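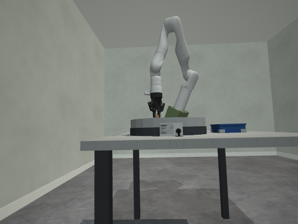

White arm with a black gripper over a light grey table (render)

Home cooks wanted to test recipes for my soup book

Hello! I'm Bianca Mihăilă and I'm writing a book of sour soups, the kind I grew up eating and now make far too often in my little kitchen in Tenby. It's called Flomside (after the lane my gran lived on) and it's nearly there, but I've cooked these recipes so many times that I've stopped noticing when I leave things out. Last month I read one back and found the potatoes went in but never got peeled. So I need fresh eyes and other people's hobs.

There are 100 recipes in the book and I'd like each one cooked by two people who haven't met each other and haven't met me. You'd get a pair of recipes by email, one easy and one that takes a bit longer, and you'd have until the end of May to make both. Cook them exactly as written the first time, please, even if you think I'm wrong about the lovage. Especially if you think I'm wrong about the lovage! Then fill in my form, which asks how long it took, what you couldn't find in the shops, where you got muddled and whether you'd make it again. Blunt answers are very welcome. My sister has already told me the tripe one tastes like a wet coat, so you won't be the first.

You don't need to be a good cook. I'd love some people who hardly ever make soup, and a few who have never fermented bran in a jar (it's easier than it sounds, and it only smells for a day or so). An ordinary kitchen with a big pan and a sieve will do. If you only have electric rings, tell me, I'm short of those. Vegetarians, there are plenty for you. I can't really manage nut allergies as I'm not careful enough in my own notes, sorry.

What you get: your ingredients paid for, up to a sensible amount, so keep the receipts. Your name in the back of the book if you want it there, and a copy when it comes out with Bandlow. There's no fee I'm afraid, the advance went on bones and sour cream.

I also want photos of the finished bowls, phone ones are fine. They're just for me, to see if yours looks like mine.

To join in, write to me care of Ursu, the café by the bus stop, or leave your email on the sheet at the counter. Tell me where you live, what you cook on, anything you won't eat and the last soup you made, tinned counts. Keep it under 400 words or I'll never get through them all. I'll reply to everyone, though I'm slow on market days.

Bianca

PS If you've got spare lovage plants, I'll swap you for a jar of pickled peppers.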